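Cold brew oolong tastes flat, what am I doing wrong?

Posted by teapot_on_the_porch in Brewing Help

Hi everyone! I've been drinking hot oolong for years, mostly a lightly roasted one from Istumier that my sister got me hooked on, and in June I finally decided to try it cold. I put two teaspoons in a pitcher with 700 ml of water from the tap, stuck it in the fridge before bed, and poured a glass at 7 a.m. It smelled lovely but tasted like, well, water that had once met some tea.

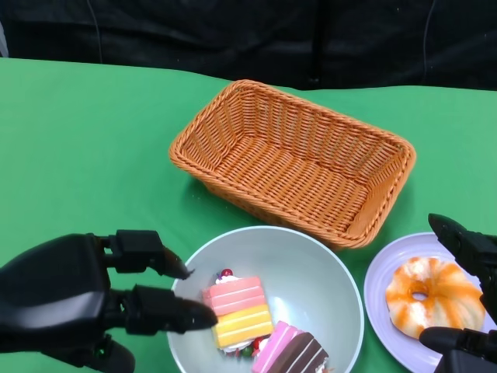 I tried again with the same leaves and left it until dinner, and it was a bit darker but still had no middle to it, if that makes sense. The same tea brewed hot is buttery and almost sweet. Do I need more leaf, more time, or a different oolong altogether? I'd hate to give up on it, as it's so nice to have a pitcher ready when people come by in the afternoon.

istumier_fan

More leaf. I use double what you do.

slowsteeper

Oh, I went through exactly this, so don't give up yet! A teaspoon is a tricky way to measure oolong. The tightly rolled kind is heavy and the long twisty kind is mostly air, so two spoonfuls can be twice as much tea or half as much. Get a cheap kitchen scale if you can and start with 8 grams for your pitcher.

The other thing that helped me was waking the leaves up first. I pour just enough hot water over them to cover, wait a minute until they start to open – rolled ones especially need this – and then add the cold water on top, hot splash and all. Into the fridge it goes, and I taste it after nine or ten hours.

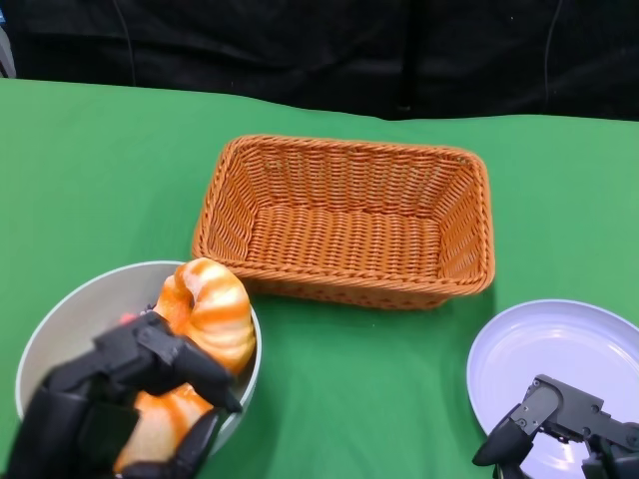 A basket, a bowl and a plate on a green cloth

I'd look at your water too. Ours is very hard, and every cold tea I made with it came out dull until I bought a filter jug. And if your oolong has been open since last summer it may simply be tired. I keep mine in a Tomen tin with a tight lid, well away from the stove, and I still try to finish it in a few months.

kettle_and_crumb

I agree with most of that, though I skip the hot splash because I like mine very light. I'd try a darker roast if you want more body. The Te Moana dark one makes a lovely toasty pitcher, and the leaves can go a second round if you top them up the same day (the second batch is weaker, so I drink that one myself and give guests the first).
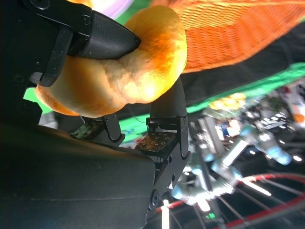 Can I sweeten it once it's cold?

Sugar won't dissolve well in a cold pitcher, so stir in a little simple syrup or honey loosened with warm water, a spoonful at a time, and taste as you go.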